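Tote (storage container)

A tote, also called a tote box or stock bin, is an open-topped container used to hold and move loose goods in workshops, stores and warehouses. Totes are made of plastic, sheet steel or aluminium. They are distinguished from crates by their closed sides and from drums by their flat base.

Construction

Steel totes are pressed from a single sheet or folded and welded at the corners. The rim is usually rolled to stiffen the walls. Plastic totes are injection moulded, with ribs on the outer faces. A wall that slopes inwards towards the base allows empty totes to nest, while straight-walled types give more volume for the same floor area and can only be stacked. 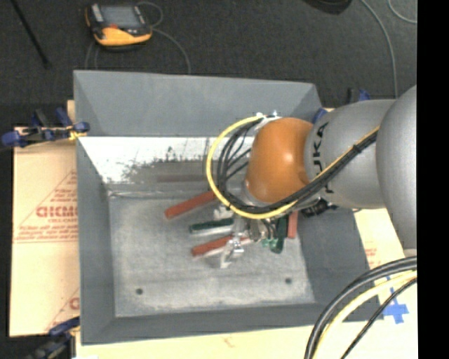 Hand tools in a large grey metal bin

Sizes

Most makers work to a base of 300 mm or a multiple of it, so that mixed sizes fill a shelf without gaps. The Rokel pattern, common in older stores, has a depth of 57 mm in its shallowest form and is used for fixings. Floor-standing bins may reach 1000 mm in length and are normally moved by truck.

Use

Small parts are stored by type, with a label holder on the short side. Heavy items are laid flat on the base to keep the load low. Steel bins used in damp stores are galvanised or painted, and drain holes are sometimes drilled in the corners. Stacked totes should be loaded with the heaviest at the bottom.

See also
Pallet
Preltska rack
Shelving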